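Disaster maps should ship with their gaps drawn in

June 14, 2022

The regional flood map published for Torska in March updates every day. It takes location pings from phones, groups them into grid cells, and compares the count in each cell with a baseline taken before the flood. A cell that drops is marked as emptied. A cell that rises is marked as receiving people. Relief planners in Curport used it to decide where to send bedding and water.

My complaint is with what the map does when it has too little data. Of the 161 cells covering the flooded valley, a large share fell below the minimum count on any given day. The software filled these by averaging the neighbors, and the filled cells were drawn in the same colors as the measured ones. The file behind the map does carry a flag for filled values. The public viewer does not show it.

A planner looking at the screen has no way to tell a quiet village from a village with a dead cell tower. These two cases call for opposite responses. In the first, trucks can go elsewhere. In the second, someone should drive out and look.

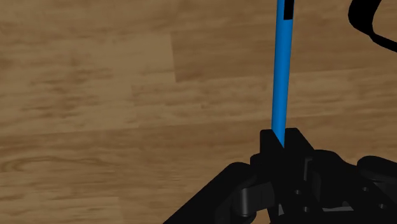
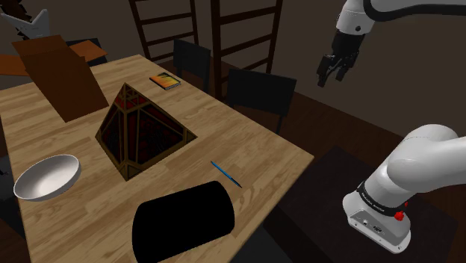

Smoothing is defended on the grounds that users dislike holes. Kwiatkowski, the firm that built the viewer, says in its release notes that blank cells "reduce confidence in the product." I accept that they do. Confidence should fall when the data is thin, and a viewer that prevents this is hiding a measurement. The pyramid lantern on the table is a fair model of a better display: dark red and black panels, and a thin metal frame that marks where each face ends. A map cell could be drawn the same way, with the color carrying the estimate and the outline carrying how it was obtained. Solid outline for measured, dashed for filled, none for no data.

The cost would be small. The flag already exists, so the change is confined to the drawing code. Tastomura, a smaller open project covering the coast, added hatching for filled cells in 2 releases and left the option on by default. Its maps are uglier. They are also easier to argue with, and I count that in their favor.

Daily updates make the problem worse. A filled value from Monday becomes part of the trend line by Friday, and after 5 days the line looks like evidence. I would take a map that updates every 4 days and shows its gaps over one that updates daily and does not.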